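Pinza que pierde fuerza de cierre: cómo revisarla

El fallo se nota así: los dedos cierran, la fruta sube un poco y a los pocos segundos resbala. Antes de tocar nada, corte la alimentación y saque las manos de entre los dedos.
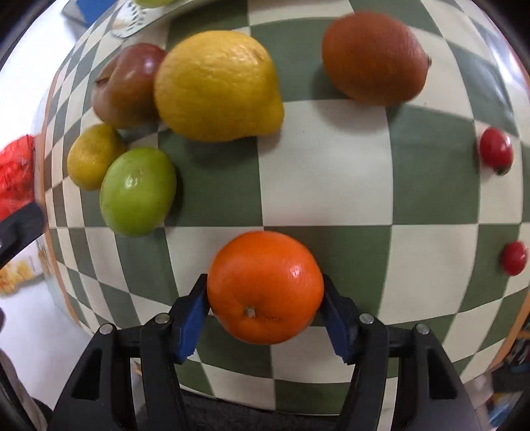
Apriete primero los tornillos de las articulaciones - con uno flojo basta para perder presión. Luego limpie las almohadillas con un paño sin pelusa. 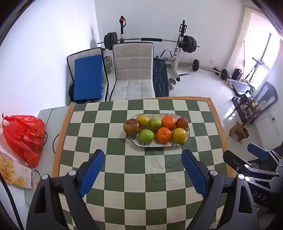 La calibración se repite siempre después de apretar. Parta con las almohadillas azules bien abiertas, sin nada entre ellas, y cierre despacio hasta 200 en el panel Kutar. Si falla 3 veces, avise a Uldis Ots.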